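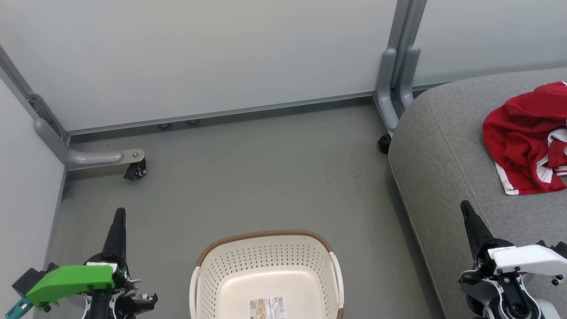 Laundry basket with brown band, barcode label on the inside floor.

Ticket: Barcode lookup returns "Item not found" after catalog import
Product: Riis Inventory, hosted
Site: Zostham warehouse
Opened: 27/11/2024
Reported by: Romain Baudry
Handled by: Raphaël Caron
Priority: 2
Status: Closed

Problem as reported

After the last catalog import, part of the household range can't be found by scanning. The scanner beeps and reads the label, then the Riis receiving screen shows "Item not found." Typing the item name into the search box brings up the correct record with the correct stock level. Most of the Nurkby line is affected, including laundry baskets, storage boxes and lids. Kitchen goods scan normally. Labels have not changed since October. Reprinting a label makes no difference.

Steps already tried by the site

Restarted the scanners. Logged out and back in. Rebuilt the search index from the admin menu. Swapped to a spare scanner. Re-imported the same file. Same result each time.

Romain Baudry
The file came from Sandeo in the usual way and nobody here changed the import profile. Import log says 3,379 records read, 3,379 updated, no errors. Receiving is being done by hand for now, so please treat this as affecting daily work.

Raphaël Caron
Please scan one affected label into a plain text editor instead of the receiving screen and paste the result here without changes. Please also attach the import file exactly as it was loaded. Do not open it in a spreadsheet first.

Romain Baudry
Scan result has 13 digits and starts with a zero. Import file attached. One question on the last part: the file was opened in a spreadsheet before the import, to correct a supplier name in one column. It was then saved again as CSV. Is that relevant?

Raphaël Caron
Yes. The barcode column in the attached file contains 12-digit values for the affected items. The spreadsheet read the column as numbers and dropped the leading zero when the file was saved. Kitchen goods have codes that start with other digits and were left alone.

Riis stores barcodes as text and compares them character by character. A 12-digit value and the same value with a zero in front are two different strings, so the lookup fails. The import raised no error because a 12-digit code is also a valid format and the check digit still works out when the leading zero is missing. The file passed validation.

I compared the current table with the backup taken before the import. 889 records differ in the barcode field. In all of them the only difference is the missing zero. Stock levels, bin locations and prices match the backup, apart from normal movements.

Proposed fix

1. Set the import profile to update existing items only, matched on item number.
2. Export a fresh file from Sandeo. Do not open it.
3. Remove every column from the mapping except item number and barcode.
4. Run the import in batches. The hosted limit is 1,000 records per batch.
5. Rebuild the search index once, after the last batch.

Do not restore the full backup. It would also roll back the receipts and picks entered since the import.

Romain Baudry
Steps 1 to 3 done. The first batch stopped with "Mapping incomplete: description is required."

Raphaël Caron
The profile is still set to "Create or update." Description is only required when new items can be created. Change the mode to "Update only" and save the profile before you start the batch. The mode is not kept if you go straight to Run.

Romain Baudry
That was it. All batches finished and the index is rebuilt. Tested with labels from the basket and storage box shelves, all found on the first scan. Lids also fine. The corrected supplier name has been entered directly in Riis.

Raphaël Caron
Confirmed from this side. The barcode field now matches the backup for all 889 records. I have added a minimum length of 13 to the barcode field in your import profile, so a file with shortened codes will be rejected at the validation step. If you later add a supplier that uses 12-digit codes, that rule has to be changed to pad with zeros.

If the file must be edited again, use a text editor, or load it through the spreadsheet's import dialog with the barcode column set to Text. Changing the cell format after the file is open does not bring the zeros back.

Romain Baudry
Noted. The receiving instructions have been updated. OK to close.

Resolution: Data corrected by partial re-import. Validation rule added to profile.
Cause: Leading zeros removed from CSV by spreadsheet program.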